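Speaker notes – Spring project talk, Mestside Robotics Club
2024-03-31

Slide 1. Title

Wait for people to sit down. Say who we are: the Mestside student robotics club, arm group. The other group is doing the line follower and they talk after us.
Talk is 10 minutes, then questions. Tell them to hold questions until the end, except if they can't hear.

Slide 2. What we set out to do

Last fall we wanted an arm that could pick up a block and put it in a box without anyone writing out the path by hand. You show it the job by driving it, you record that, and you train a model on the recordings.
We called the project Skelard. No meaning behind the name. Skip this if time is short.
The goal on paper: red cube and blue cube, one box, any starting spot within reach of the arm.

Slide 3. Parts and money

Most of the structure is printed. White and orange, two spools, and the orange ran low so the colors don't follow any plan.
Total spent was 513 dollars. That covers servos, filament, power supply, the camera and one replacement servo after we stripped a gear in the shoulder. Laptop is the school's and is not in the total.
The grant from Prieto paid for the servos. Say thank you here, one of them may be in the room.

Slide 4. Building it

Assembly took three meetings. Then we took it apart again, as two servos had the same ID and the arm would not answer. Set the IDs one servo at a time, before anything is screwed together. If a younger team is listening, this is the one slide to write down.
Cable routing: leave slack at the wrist. Our first try was too tight and the plug pulled out whenever the wrist rolled.
Pass the spare finger around the audience. Get it back.

Slide 5. Recording

One person drives, one person resets the cubes, one person watches the log. Swap when the driver gets tired. Tired drivers make jerky recordings and the model learns the jerks.
We recorded 2,012 episodes over the winter. Not all were usable. We threw out the ones where a hand was still in view at the start, and the ones where the driver gave up partway.
Mention the lighting problem. Early sessions were by the window and the later ones were under the ceiling lights. The model did fine on one and badly on the other until we mixed them. Shadows matter more than we expected – the arm throws one of its own across the mat and it moves when the arm moves.

Slide 6. The task

Leave this slide up while talking. Explain the order: blue is already in the box, red is still out on the mat, so the arm has one pick left to make. Point to the wrist camera, the black piece on top of the gripper. One finger is orange and one is white. 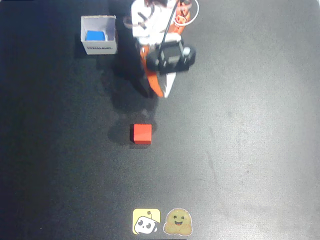
Skelard arm over the work mat, red cube still to be picked.

Somebody usually asks about the stickers. They stay in one place and we didn't train on runs without them, so we can't say if the model uses them. It is on the list to test in April.

Slide 7. Training and results

Training was done on the Grolus machine upstairs, overnight. 3,000 steps was enough to see the arm go toward a cube. It was not enough to close the gripper at the right moment. We kept going from there.
Be plain about where it stands. Red works better than blue. Cubes near the box work better than cubes far out. When it misses, it tends to close early and then carry nothing over to the box and open up anyway. People laugh at the video of that, so leave a pause.

Slide 8. What's next

Second camera on a stand.
A box with lower sides.
Try a cube color it hasn't seen.
Write up the servo ID steps for next year's group.

Questions. If asked for the files, they are on the club drive and we can share the printed part models. Unplug the arm before the line follower group sets up.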